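Print this page | E-mail this page

Storage and Stock Handling: Course Handout 3
Stock Rotation in Small Retail Premises

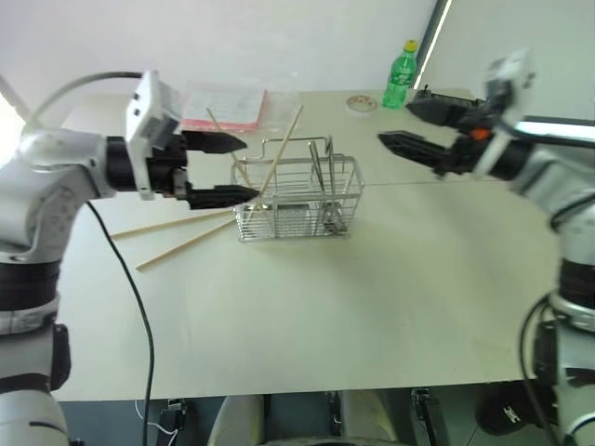 Stock rotation is the practice of selling or using goods in an order that keeps waste low and quality steady. Students will already have met the term in Handout 2, where it was treated as part of the weekly stock check. The present handout deals with the two main methods, the records that support them and the points at which they commonly fail.

1. First in, first out

Under this method the oldest delivery leaves the shelf first. It is suited to goods with a long life and no printed date, such as stationery, candles and most cleaning cloths. New stock is placed behind or beneath the old. Where shelves can be filled only from the front, the whole row must be taken down before new goods are added. Time for this work should be shown on the staff rota.

2. First expired, first out

Deliveries do not always arrive in date order. A case received in September may carry an earlier date than one received the month before. For dated goods, the printed date therefore decides the order of sale and the delivery date is kept only as a record. "Use by" and "best before" dates must be entered in separate columns, as the two are not treated alike in law.

3. Records

A simple stock card is enough for premises holding fewer than 100 lines. It should show the line, the supplier, the date received, the quantity and the earliest printed date. Larger premises will normally need a ledger or a computer system. In the Cuddale case study, the shop held 509 lines on cards alone, and staff were unable to say which had been checked during the previous quarter.

The supplier Nivotora delivered to Cuddale in cases of 48. The shop sold more than 40 units of the line in a normal week, so that a single case rarely lasted long. Problems arose when two cases were ordered together and the second was opened first. Students should consider how the stock card might have been laid out to prevent this.

4. Common faults

Rotation tends to break down at busy times, when shelves are filled in haste. It also suffers when part of the stock is kept in a second room – the reserve is then forgotten and reordered. Goods returned by customers form a third difficulty and must be checked before they rejoin the shelf. A written rule on returns is expected in all coursework.

5. Preparation for the seminar

Read the Cuddale and Stastus case studies in full. Prepare one page comparing the methods used, with a sample stock card for a dated line. Work should be handed in at the department office by 11 October 2017. Late work will be marked only where an extension has been agreed in writing.

Print this page | E-mail this page

Related handouts
Handout 1: Receiving Goods
Handout 2: The Weekly Stock Check
Handout 4: Shelf Layout and Labelling
Case study: Stastus
Case study: Sýkora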